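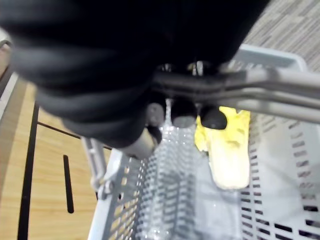
The gripper over the white basket, with a clear ribbed bottle and something yellow inside.

Household Tips > Gadgets > Worth the Money?
Print this page | E-mail this to a friend

Should you rent an arm to do your sorting?

by Pieter Jansen
2026-09-26

A few readers have written in about Gruto, the home sorting service sold by Grustosska. You pay 407 dollars to have it set up, then 60 dollars a month, and for that you get a robot arm with a padded gripper that takes things out of a basket and puts them where you've told it they go. The leaflet says it "gives you back your evenings." I have never lost an evening to a basket, but I had one set up at my place and kept notes, mostly on what I had to do to keep it happy.

My short answer is don't, unless bending and gripping are hard for you. If you've already signed up, or somebody in the family has done it for you, these tips should save you some swearing.

Get the basket right first

The leaflet says "any household container." I'd take that with a spoonful of salt. Deep bins are trouble, and so is anything with a rim that curls inward. A plain plastic basket with slotted walls gave me the fewest complaints. You can see what's in it from the side, crumbs fall out, and you can rinse it in the tub. Mine wanted to slide when it got bumped, so I put a square of rubber shelf liner under it. Grustosska will sell you a mat for this. Shelf liner does the job.

Leave room. I put no more than 8 items in at a time, in a single layer if I could manage it. Heap them up and the gripper goes for the top one, nudges two others, and then stops to think. Its stops to think are long. I have made toast during one.

Clear bottles

Empty drink bottles were what I most wanted gone, and they're a nuisance. A clear bottle in a white basket is hard enough for me to see without my glasses. Lay it flat, away from the wall, with the cap on. A bottle with the cap off gives under the fingers and can slip away. Ribbed ones went better for me than smooth ones, though I wouldn't swear to it in court. Empty out the last mouthful before it goes in, or you'll find it on the floor.

Packets and wrappers

Soft, crinkly things are a coin toss. The pads can pinch a wrapper well enough if there's a fold standing up, so give it one. Flat and smoothed out, it may as well be painted on. Keep packets from lying against a bottle, or you'll get both in one grab and both in the wrong place.

And ask yourself how long it takes to throw away a wrapper by hand. I timed that too. The clock barely moved.

Looking after the fingers

The padded parts pick up grease and dog hair. Wipe them with a damp cloth and a drop of dish soap, then dry them before you switch on again. No bleach, no scouring pad. The support line told me to buy Finus wipes, sold through the same company. I used half a tub and went back to the cloth without noticing any difference.

Don't hang anything off the brackets or knobs, however handy they look. Check once a week that nothing is working loose, with the power off and your sleeves rolled up. If a knob turns and you don't know what it does, turn it back and call them.

Where to put it

You want a firm surface and steady light. Afternoon sun through my kitchen window was bad for it, and shiny plastic made that worse. Pulling the blind fixed most of it. Keep the path clear on both sides of the basket, and keep small children and cats well out of reach while it's running. The cat tip is from experience. She's fine.

Before you sign

Read the cancellation page. The first 2 weeks are a trial, but the setup fee stays with them whatever you decide. Ask what a replacement pad costs and get the price in writing. I asked three times and got a link to a video.

Verhoeven has a similar arm promised for February, supposedly with no monthly charge. I'll believe it when there's a box on my porch, and I'd want to see it handle a greasy chip bag before I said anything kind.

For the same money you could buy a pair of standing bins with foot pedals and a long-handled grabber from the hardware store. My grabber is on its second set of rubber tips. I used it this morning to get a Gruto-sorted bottle out from behind the stove.

Filed under: Sorting & Recycling, Home Robots, Reader Requests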